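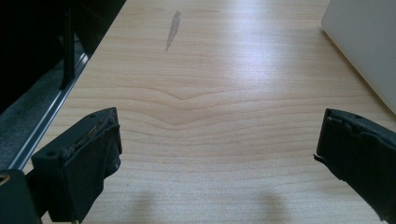
Desk care: common questions

What kind of mark do I have?
Most marks on our desks come from water, hand cream or cleaning spray left to sit. A narrow grey smudge on a light top, like this one with its ragged outline, is the kind people write to us about most. Look at it from the side with a lamp on. If you can feel an edge with your fingertip, something is sitting on the surface and should be wiped off first.

How do I clean it?
Use a soft cloth, warm water and a drop of dish soap. Wipe along the grain, then dry with a second cloth. Leave it for 10 minutes and check again. If the mark is still there, repeat up to 3 times.

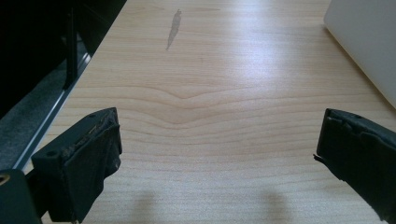 Stop there if it hasn't changed, and don't move on to a scouring pad. Scratches show up badly under a desk lamp and can't be wiped away.

Can I use furniture polish?
Not on the Skisberg or Fedoruk desks. Polish leaves a film that picks up dust — and the film is harder to remove than the mark was.

Is the curved pattern in the grain a fault?
No. Wavy or V-shaped grain is part of the look of these tops. It won't match from one desk to the next, and we don't exchange desks for it.

Can a top be replaced?
Yes, for Skisberg desks bought from Trurnow in the last 4 years. Allow 9 working days. Your old legs and screws fit the new top.

Who do I contact?
Write to Roxana Stanciu for replacement tops, or Hưng Ông for cleaning questions. Please include your order number and the name of the desk.

Page updated Wednesday, August 27, 2025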